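Home | Kitchen | Storage | Workshop | Laundry | Search

Keeping dry goods dry: packets, jars and cupboards

Revised August 2021

Most dry food spoils in the cupboard for one of two reasons: moisture gets in, or the food was stored too warm. Both can be controlled without special equipment. The notes below apply to tea, powdered milk, yeast, spices, soup mix, gelatin and anything else sold in small sealed packets or paper bags.

Choosing the cupboard

Pick a cupboard on an inside wall, away from the range, the dishwasher and the sink. The shelf above a range is the worst place in the kitchen. A steady 70 degrees F is fine for nearly everything on the list. Over 80, ground spices lose their smell quickly and powdered milk picks up a stale taste.

Place a cheap dial thermometer on the shelf for a full day before moving anything in. Read it in the morning, then again while dinner is cooking. If the two readings are far apart, use another cupboard. In the Fundwood kitchen plan, which is common in apartments from the same builder, the tall cupboard beside the refrigerator looks suitable but takes warm air from the back of the unit. Use the low cupboard on the opposite side.

Unopened packets

A foil packet with sound seals keeps out light and damp better than most jars. Leave it closed until the contents are needed. Emptying sealed packets into one large jar exposes the whole supply to room air every time the lid comes off.

Check the seals when the packets come home. Run a thumbnail along each crimped end and look for a lifted corner. Then press the packet lightly between two fingers. If it was packed with air inside, it should push back and hold. A packet that goes flat under light pressure has a leak and should be used first. Vacuum packets are the reverse - they should be hard, and a soft one is suspect.
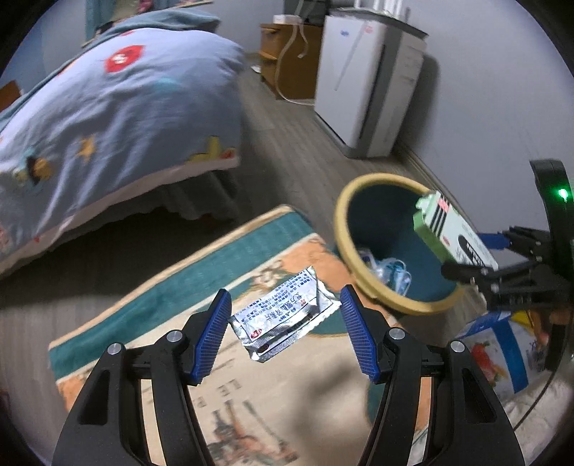 A reader in Urkari wrote that the thumbnail test had missed two bad packets of yeast, and that holding packets under water in a bowl had found both, from the bubbles. The water test does work on packets that contain air. Dry them fully with a towel afterward, and do not use it on paper-backed packets or on anything already opened.

Store packets on edge in a shallow box, all facing the same way, with the oldest at the front. Do not stack them flat under cans. Repeated folding along one line cracks the foil layer, and the crack may be too fine to see. Rubber bands around a bundle do the same damage over time. If the packets must be grouped, use a strip of card folded into a sleeve.

Opened packets

Cut the end off square with scissors. A torn notch leaves a ragged mouth that does not fold well. After use, press out the air, fold the top over twice, and close it with a flat clip wider than the packet. A clothespin grips only the middle and leaves both corners open.

For anything that clumps, put the folded packet inside a small screw-top jar. The Dostar half-pint jar takes most soup and gelatin packets standing up. Wash and dry the jar first, then leave it open on the counter overnight - a jar that feels dry can still hold a film of water under the rim.

Labels

Write the date opened on masking tape and stick the tape to the packet itself. Ink applied straight to foil rubs off. If the packet is printed in a language you do not read, add the name of the contents and the preparation steps in your own words while you still remember them. Put the tape on a blank part so the printed date stays readable.

Drying agents

Silica gel packs can be reused. Spread the loose color-changing beads on a tray and dry them in a low oven, following the maker's temperature. Packs in plastic wrap should not go in the oven. Uncooked rice in a cloth bag is often suggested, but it takes up little moisture and can bring in insects.

Relative humidity inside a closed container should stay below 20 percent for yeast and powdered milk. Small round gauges are sold for this, including one by Kumarasinghe that fits under a jar lid. Allow a day for the reading to settle.

When to discard

Throw out powdered milk that has yellowed or set into a lump. Spices past 18 months are safe but weak; double the amount or replace them. Yeast can be tested in warm water with a pinch of sugar. If there is no foam after ten minutes, discard the packet and check the others from the same box.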